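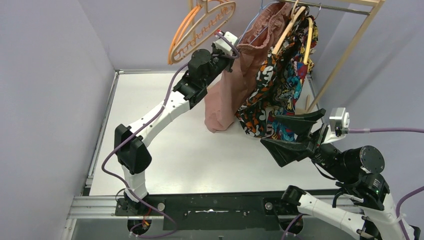
*Bevum cell, Dresta open day: left arm up at the pink one.*

**From:** Anjana Herath
**To:** wikitz-automation list
**Subject:** Re: Anybody going to the Dresta thing?
**Date:** 2022-03-30

Mizanur asked, nobody else put a hand up, so I went. Answers are in line, with some extra grumbling at the end.

> Mizanur Debnath wrote:
>
> Dresta are having an open day at the Haque building and they've promised a live run of Bevum, their two-armed clothes handling setup. I can't make it because I'll be driving my mother to the eye doctor. If anyone is going, would you please look at a few things for me?
>
> First, is it really clothes? The last three of these I went to were a robot folding one square of towel, very slowly, while a man talked over it.

It is really clothes. There's a small garment rack on the table, a wooden thing with a metal rod, and the clothes on it look as though they came out of somebody's closet. A dusty pink one with a gathered waistband got most of the attention while I was there. Next to it were two loud patterned ones that I would wear on vacation and deny owning afterwards. No towels. A man did talk over it, but he was pleasant and stopped when asked.

> Second, what do the grippers look like? I keep hearing "fingers" and then it's a suction cup.

Fingers. Black, angular, and they open a lot wider than I expected. Each wrist carries its own camera in a little white housing above the gripper, with a purple cable running back along the arm. You will have opinions about the purple cable. It has a lot of slack in it, and on the left arm it bulges out around the elbow in a way that made me want to go over there with a bag of zip ties. I asked if it ever catches on anything. The answer was "less than it used to," and I've decided to respect that.

> Third, what is it supposed to be doing, and does it do it when nobody is helping?

Two questions, and they were much happier with the first. The job is to get an item off its hanger, lay it on the table, get it more or less flat, and hang it back up. They do the job in pieces and the pieces are at different stages of life. Taking the thing down is in decent shape. Flattening is a teenager. Hanging it back up they described as "ongoing," and I noticed that the open day schedule had a coffee break where that part would have gone.

As for help: for the first half of the visit an operator was driving both arms from a pair of hand controls, and they said so up front, which I liked. They've recorded about 500 runs that way so far and want 700 before they train again. Then they switched to the trained version and let it go on its own. I saw it do the pink one several times. Most of them ended with the pink one on the table. One ended with the pink one on the table and the hanger still inside it, and the software reported success. The operator reached for the stop button with the calm of a person who has done it before.

What I hadn't understood until I stood there is how much of this is the two arms getting out of each other's way. They're bolted to the same plate along the front of the table, so anything in the middle is within reach of both, and both want it. When one has the cloth and the other comes in to take a second grip, there isn't much room left for anyone's wrist.

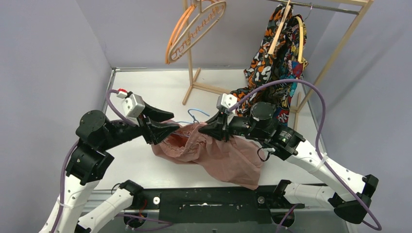
The other trouble is that cloth doesn't stay where you left it. One arm tugs a little, and the corner that the other arm was heading for has gone under a fold. The operator just looks and goes around. The trained version goes to where the corner was, closes its fingers on nothing, and waits a moment, as if to give the corner a chance to apologize. Sometimes it tries again from a better angle. Sometimes it tries again from the same angle. I watched that for longer than I'd like to put in writing.

> Fourth, can you find out how long it takes to set up? We have that corner by the loading door and I keep looking at it.

I know you do. They said the frame and arms went up in a week and the lighting took a month. The walls around the table are a plain pale gray, and I took them for decoration until I was told that an earlier version had windows on one side and behaved differently after lunch. Our corner by the loading door has a loading door in it. I mention this as a friend.

> Fifth, was there food?

There were cookies at 10 and they were gone by the time the parking people let me in. The coffee was fine.

> Thanks to whoever does this. I will return the favor.

You will. There's a conveyor talk in the spring that I'm already planning to be too busy for.

A few more things, for anyone still reading:

- They let visitors try the hand controls. I got a sleeve off the table and then lost it. Squeezing is easy. Letting go without dragging the cloth along with you is the hard part, and I now think better of everyone who does this for a living.
- Hangers are apparently a research topic all on their own. There was a blue wire one, light wooden ones and a couple of odd ones, and each has its own way of being annoying. The blue one slides. I asked why they don't settle on one kind, and the answer was that customers won't.
- I asked about cost and was given a brochure. The brochure has no numbers in it apart from the 200 garments a day they hope to reach, and "hope" is their word.
- The emergency stop is where you'd want it, and the staff used it without any fuss. I've been to demos where everyone pretended the button wasn't there.

Would I send someone back? Yes, in the fall, once they've retrained, and I'd ask to see the hanging-up part before the coffee. They're willing to have two or three of us in on an ordinary workday with no speeches, and I have the contact if anybody wants it. Mizanur, they said you can bring a shirt of your own. Please bring a plain one.

Anjana

--
You are getting this because you are on the wikitz-automation list. To leave, write to the list owner, and please don't reply to everyone this time.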